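Flistbridge Community Help > Robot Arms > Faults and Errors

Gripper closes too early on one arm after a power cycle

Posted by Abdelilah Tazi, June 4, 2022

I have two arms on one bench, both running off the same Darska controller. The job is picking up plastic cups and setting them down again. It had been fine since November. Now the right gripper sometimes closes before the arm gets to the cup. The arm keeps going with the fingers shut and pushes at the cup with the tips. The left arm has no trouble with the same program mirrored.

It only happens after the main power has been off. If I restart the software and leave the power on, it runs fine.

The servo log looks like this for the right gripper:

open, good run: 1,496
closed, good run: 3,238
first open command after power-up, bad run: 4,000

The 4,000 bothers me because it is past the closed position. I have the soft limit set to 3,238 so I don't see how it gets there. No overload error comes up. The left arm has the black cup and the right arm is supposed to take the white one.
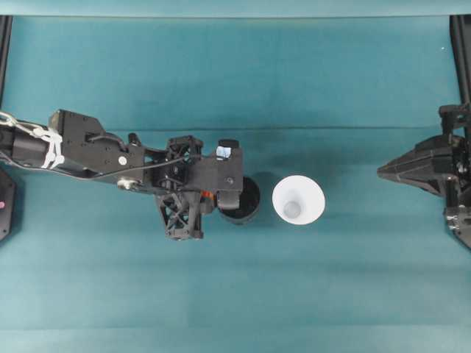

Page 1 of 1

Things I have tried: swapped the servo cable, reloaded the config, lowered the grip force. The cable made no difference. The lower force made no difference either, except that the cup tips over less. I have not opened the gripper.

Wrist view with the fingers together and the cup still out in front of them: 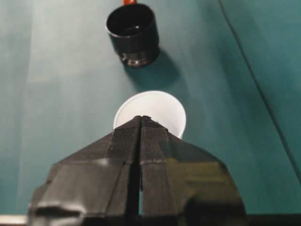 Replies

marlow_bench

Sounds like the servo is losing its zero. On mine the offset was kept in the controller's memory and was never written to the servo itself. Turn off the main power and the offset is gone, so the raw position comes up and every move after that is shifted. It would also explain the soft limit -- the controller checks the limit against the shifted number.

What I would do:

Power off and move the fingers open by hand.
Power on with torque disabled. Read the raw position and write it down.
Do it again with the fingers closed.
Compare both with what the controller shows for the left gripper.
If the right one is shifted by the same amount each time, redo the zero and save it to the servo. On Darska controllers "Apply" and "Save" are separate buttons. I missed that for a long time.

Keep your hands away from the fingers when you turn torque back on. If the zero is wrong it will try to go to the last commanded position at full speed. Those long pointed tips can do some damage. Set the speed limit low for the first move.

gripfix_zekville

had this, bad servo. replaced it and it went away. I use the Ekpo ones now

R. Dunmore

I'd check the horn screw before buying a servo. If the horn has slipped a tooth, the fingers will be off from what the number says. You can see it by marking the horn and the shaft with a paint pen and running it for a while. A slipped horn would not care about the power cycle though, so I lean toward the first reply.

Also, add a check in your program. Read the gripper position before the approach starts and stop if it is not near the open value. Ours does this before every pick and it has saved us a few cups and one wrist mount.

Comment from Abdelilah Tazi

Pressed Save this time as well as Apply. The offset on the right servo was blank. Three power cycles so far and it opens to 1,496 each time. I am adding the position check too. Will leave this open until it has run for a week.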